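Subject: Re: [housewares] White tubular racks: rails working loose at the cross members
List: housewares
Reply-to: list

Quoting the message from Sunday:

> We have three of the folding plastic racks with tubular rails in the
> shared laundry at Gindwood. On two of them the long rails have begun to
> slide in the cross members. The rack still stands, but when it is loaded
> on one side the rails creep and the spacing is lost.
>
> Questions for the list:
>
> Is it worth gluing the joints, or does that only move the problem?
>
> Do the small holes in the bars have a purpose? Ours have pins in some
> and nothing in others, and no leaflet survives.
>
> Would you repair at all, or replace with metal?

Taking these in order, with the third question split in two.

Gluing. I would leave the glue alone. Most of these rails are polyethylene or polypropylene, and ordinary household adhesives hold neither of them for long. I tried a two-part epoxy on a Kadlec rack and it came away as a clean ring the first time the rack was folded. Solvent cement made for waste pipe is no better unless you are certain the rail is PVC. A test on an offcut will tell you: PVC sinks in water, the other two float. Cut the piece from a spare, and push it under to clear any trapped air before you judge it.

Holes. On the racks I have taken apart, the holes fall into two groups. Those near the ends of a rail take a pin that stops it sliding through the cross member. Those further in are left over from moulding or drilling for another size of the same product, and can be ignored. If your rails creep, look at the first group. A missing pin is the usual cause, and a hole worn oval is the next.

For a missing pin I use stainless wire cut to length and bent over at one end. For an oval hole, drill a new one 2 mm further along and leave the old one empty. Do not ream the old hole round and fit a thicker pin – the wall is thin and will split along its length. Use a sharp bit at slow speed with the rail held in a V-block. Plastic tube in a flat vice goes out of round, and then it will not seat.

Brackets. Where an upright meets the rails there is often a separate small bracket. Check it before condemning the rail. On the Jestasier model the bracket goes first, and the rail is blamed for it.

Repair or replace. The rack I keep for small items has had 152 loads recorded against it since the pins were renewed, and the spacing has held. The metal Gotari rack that stands beside it has reached 654 and needs only its feet replaced. If the room is damp and the loads are heavy, buy metal. If the racks are moved daily by whoever is nearest, plastic is lighter and does less harm to the paintwork.

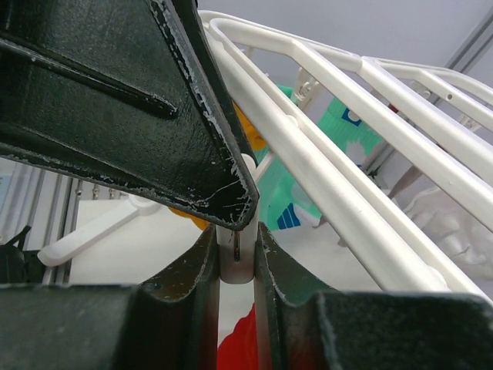

*Posted to the list by the keeper of the rack notes*

The white rails and cross members are of the general type I mean, with small holes and notches along some of the bars. Note also the small bracket with the circular fitting, where a vertical post meets the rails. I would start an inspection at a joint of that sort and work outwards along the rails.

One further point on loading. Hang the heavy pieces over the uprights and keep the light ones for mid-span. It makes more difference to creep than any pin. I do not know of a published load figure for these racks that says how the load was spread, so I would not rely on one.

If you write again, please give the outside diameter of the rail and the wall thickness at a cut end. I have a bag of 1,000 end caps in one size and can post a few if they fit.

-- 
To leave the list, send a blank message with "leave" in the subject line.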